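Prev by Date | Next by Date | Thread Index | Author Index | List Home

Subject: Re: licensing a pattern vs. selling it outright
From: Jummai Ogunleye
Date: 9/30/19

Clem Prendergast wrote:

> A small gift company called Landby wants one of my fern
> drawings for a line of tea towels. Their email says they'd
> "purchase the design" for a flat $200. I asked if I could
> keep using the drawing on my own cards and the answer was
> "should be fine." No contract yet, they say they'll send
> something over. Is this normal? Do I push back? I don't want
> to scare them off, this is the first time a company has
> come to me.
>
> Clem

Clem, congratulations!! First of all, enjoy this for a minute. A company went looking for drawings and picked yours, and that is a great feeling no matter what happens with the paperwork.

Now the paperwork (which I love, as some of you know, and I'm no lawyer, so take this as one surface designer talking to another). The word I'd stop on is "purchase." If you sign over the copyright, the fern is theirs. They could put it on mugs and wallpaper and phone cases for years, and you'd need their permission to print it on your own cards. "Should be fine" in an email is friendly, but you want it in the contract, in a full sentence, with your name in it.

What I'd ask for is a license. You keep the copyright and they get to use the drawing in ways you both write down. My first one was with Sirkar, back when I had no clue, and Coralie Tawhiri from this very list sat with me on the phone and made me fill in the blanks before I answered them: which products, which countries, how long, and whether they're the only ones who can use it. So for you that might be kitchen textiles only, US only, two years, exclusive for tea towels and nothing else. Then your cards are never even a question!

On money, a flat $200 for a short license on a single product from a small company doesn't make me gasp. For the whole copyright, I'd say no thank you. You could also ask for the $200 as an advance against a royalty. I've been offered 4 percent and I've been offered 5, both on wholesale, and I took the 5 (obviously). If they do go for a royalty, ask how often they report sales and get that written in too. Gilchrist sends me a statement every July and it is a thrill to open, even when it's for a tiny amount.

A few smaller things to look for when the contract shows up:

"Work made for hire." You already made the drawing, on your own, so that phrase doesn't belong there. Ask them to strike it.

"All media now known or later devised." Cross it out and write "tea towels."

Credit. I like my name on the tag. Some companies will do it just because you asked.

Samples. Corey Merrick gets a dozen of everything and gives them away at Christmas. I always forget to ask!

As for scaring them off, I really don't think you will. I once sent back a contract with about 100 words crossed out and the art director wrote "sure, looks good" the same afternoon. They expect questions. You can be as cheerful as you like about it, something like "I'm so excited to work with you, I do license my designs instead of selling them, here's what I had in mind."

Si-woo, didn't you have a plain-language license you were passing around last spring? If you still have it, would you post it again? I think half the list would grab it.

Please tell us what they say, Clem. I want a set of those towels!

Jummai
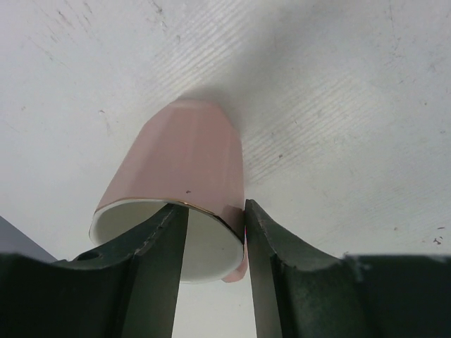
Pink cup, gold band near the rim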